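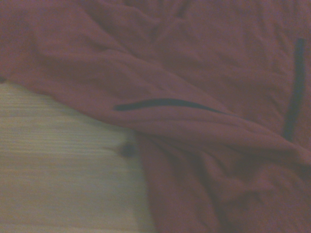

Prüfliste Arbeitsplatz Faltarm, Projektkurs Honus, Stand Mai. Die Gruppe meldet »alles bereit«, was ich vor jeder Vorführung höre. Rotes Kleidungsstück mit dunklen Streifen auf heller Holzplatte: liegt in dicken Falten, und so soll Greltimia die Kanten finden? Ich glaube es erst, wenn ich das Protokoll sehe.

1. Not-Halt frei zugänglich: offen. Wer greift im Ernstfall hin, und von welcher Seite?
2. Geschwindigkeit begrenzt: laut Gruppe ja, Wert nicht eingetragen.
3. Greiferfinger auf festen Sitz geprüft: Häkchen ohne Kürzel. Zählt nicht.
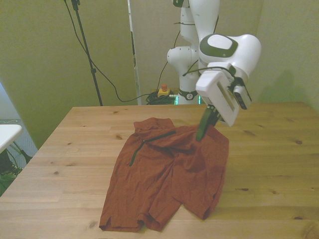
4. Kabel am Boden gesichert: nein. Ein Bündel ist keine Kabelführung, das stand schon in der letzten Liste.
5. Abstand Zuschauer: Klebeband fehlt noch.
6. Fehlgriffe notiert: 10 von 53 Versuchen. Was als Fehlgriff gilt, hat Nana Gbeho bitte schriftlich zu klären.

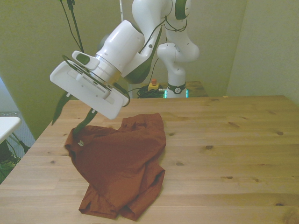 Seite 89

7. Ablage nach dem Falten: nicht abgenommen. »Meistens ordentlich« ist kein Prüfergebnis.
8. Software Noh, Version vermerkt: ja, immerhin.

Freigabe: vorerst nur mit Aufsicht. Nachprüfung nach Punkt 1, 4 und 5.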